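Clodberg 软管台灯,用了一阵子以后的老实话

店里卖得最久的一盏灯,蓝色款和米白款都有,下面是我自己写的介绍,有点啰嗦,想直接看参数的请拉到中间。

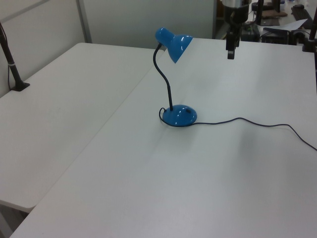 一、先说说我为什么一直卖它

我开这家小店之前做了好几年手工,缝书、糊盒子、给旧字典换书脊,全是晚上干的活。家里的顶灯在背后,一低头自己的影子就把活儿盖住了,针脚歪到第二天早上才看得出来。后来陆陆续续买过不少灯,有夹桌边的,有带触摸调光的,还有一盏贵得我现在都不太想提的!最后留在工作台上的反而是 Clodberg 这种老样子:一个灯罩、一根软管、一个圆底座,没别的。

它好用在哪儿呢,主要是那根软管。你想让光落在哪儿,捏着一弯就过去了,不用拧旋钮,也不用找关节在哪儿。我糊盒子的时候喜欢把灯压得很低,光几乎贴着纸面扫过去,纸上哪里起泡、哪里胶没抹匀,一眼就能看见。看书的时候再把它提高一点,光散开来,眼睛舒服。

二、参数

灯罩:金属,锥形,亮面漆
颜色:蓝、米白
软管:黑色,可任意方向弯折
总高(软管拉直):401 毫米
底座直径:133 毫米
灯泡:螺口,另购或选套装
开关:在底座上
售价:单灯 133 元,带灯泡套装加 17 元

电源线是黑色的,直接从底座后面出来,插墙插就行。没有 USB 口,没有电池,问这个的朋友特别多,所以写在这里了。

三、灯泡怎么选

这一段我想多说两句,因为大部分人嫌灯不好用,其实是灯泡没选对。

做手工、画画、配线的,我建议用偏白一点、显色好一点的。配线这件事我吃过亏,晚上在暖光底下挑了一轴灰蓝色的线,缝完拿到窗边一看,绿的(那本册子我现在还留着,封面倒是挺好看)。看书、写信、床头用,就选暖的,亮度也别太高,锥形灯罩把光收得很拢,灯泡太亮的话纸面会晃眼。

套装里配的是 Rerari 的暖光泡,我试过几家,这家开灯快,也没有嗡嗡声。想要白光的下单时备注一下就可以,不加钱。

请不要用老式的大功率白炽灯泡,灯罩会很烫。

四、摆放的一点经验

右手写字的人,灯放左前方;左手的反过来。这个大家小时候都听过,可是真到布置桌子的时候,十个人里总有几个是哪儿有插座就放哪儿,我自己也干过这事。线不够长就加个插线板吧,别迁就插座。

灯罩下沿最好低于你的眼睛,坐直了看不到灯泡就对了。桌面如果是很亮的漆面或者玻璃,会反光,垫一张深一点的毡垫会好很多。我店里有一款 Mittal 的羊毛毡垫,31 元,跟灯一起买的人不少,不过说真的,家里有块旧呢子布也一样用。

软管可以随便弯,但别总在靠近底座那一小段折成死角,弯成大一点的弧,寿命会长很多。灯罩往一边探得特别远的时候底座会有点飘,把弧度收一收就稳了。

五、清洁

亮面漆好看是好看,就是爱留指纹,蓝色比米白明显。关灯拔插头,等凉透,用微微潮的软布擦一遍,再用干布带过。不要用酒精,也不要用百洁布,我有位老顾客擦完以后来问能不能补漆……补不了。

软管缝里容易积灰,拿一支不用的毛笔刷一刷。

六、跟另一款怎么选

店里还有一款 Brodico 的长臂灯,有不少人纠结。简单说,桌子大、要照一整张图纸或者一大块布的,买 Brodico;桌子小、活儿集中在面前一小块地方的,买这盏。Brodico 要夹在桌沿上,桌板太厚夹不住,请先量一下。这盏放哪儿都行,搬到沙发边、缝纫机旁边、床头,拎起来就走。

七、发货和退换

米白色常备,蓝色每年五月补一次大货,其他时候看运气。收到先通电试一下,灯罩磕瘪、漆面有划痕的拍个照发给我,直接换新。用着不喜欢也可以退,包装别扔,那个纸格子是专门裁的,换别的盒子寄回来容易压坏灯罩。

读者留言(5)

纸鸢与浆糊:买的蓝色,放在缝纫机右边,比我原来那盏夹灯方便多了。指纹是真的多,哈哈。

三更抄书人:请问灯罩能单独买吗?我家猫把它推下去过一回,瘪了一小块,还能用就是看着心疼。

店主回复:可以的,私信我颜色,蓝色要等五月那批。

阿桔爱吃橘子:按你说的换了白光泡,配绣线终于不翻车了。希望出个绿色。

慢慢来的小陈:底座比想象中小,我桌子窄,正好。线要是再长一点就完美了,现在得绕过书架才够得着插座。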